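Comus Salad Spinner Review: One Long, Wet Month of Lettuce

I resisted owning a salad spinner for most of my adult life. I had a colander, I had dish towels, and I had a perfectly good pair of arms for whirling a bundle of romaine around on the back steps like my grandmother used to. Then we signed up for a spring vegetable share, and in March the greens began arriving by the armload, and the dish towels simply could not keep up!

So I bought the Comus, the big one with the pull cord, for 17 dollars on sale. I've used it nearly every day since, and I have feelings about it (mostly fond ones).
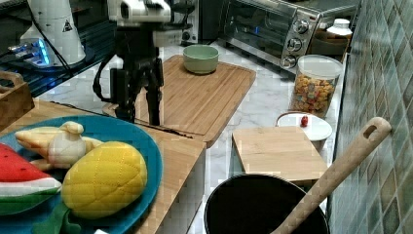

4 min read

Let's start with what a spinner has to do, and that's get water off leaves. The Comus is very good at it. Six good pulls on the cord and a full basket of leaf lettuce comes out dry enough that dressing clings to it instead of sliding into a puddle at the bottom of the bowl. Spinach takes a bit longer. Curly kale holds on to water in every little ruffle, so I spin it, pour off the water, give it a toss with my hands and spin again. Cilantro and parsley do beautifully as long as you don't chop them first. I tried it once with chopped parsley and spent the evening picking green confetti out of the basket slots.

The cord itself worried me. My sister had an Arkoslow years ago with a cord that frayed and snapped in the middle of Thanksgiving, and she has been a pump-handle woman ever since. The Comus cord feels thicker, and it rewinds smoothly, though if you let go of the handle too fast it smacks the lid with a crack that sends our dog out of the room. You learn to walk it back in.

There is a brake button, and I love the brake button. It stops the basket in a second or two, and my nephew would happily press it all afternoon. 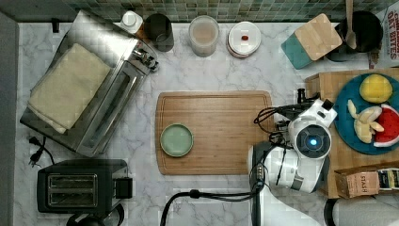
Toaster oven with a folded towel on top, black two-slot toaster just below it.

Now for the grumbles. It's big. The box says it nests, and the basket does sit inside the bowl, naturally, but the lid is domed and nothing will stack on top of it, so mine has taken over the shelf where the mixing bowls used to live. The lid is also a nuisance to clean. Water gets up inside the mechanism and dribbles out later, usually down my sleeve. I stand it on edge in the dish rack overnight and that mostly takes care of it.

The outer bowl is clear plastic and decent enough to serve from at a family supper, though I wouldn't bring it out for company. Mine has a few scratches already from the salad tongs, my own fault.

If you cook for one or two and buy your greens in bags, you can skip this and be perfectly happy. For a houseful of salad eaters, or anybody with a garden, I'd buy the Comus again. I would just measure the shelf first.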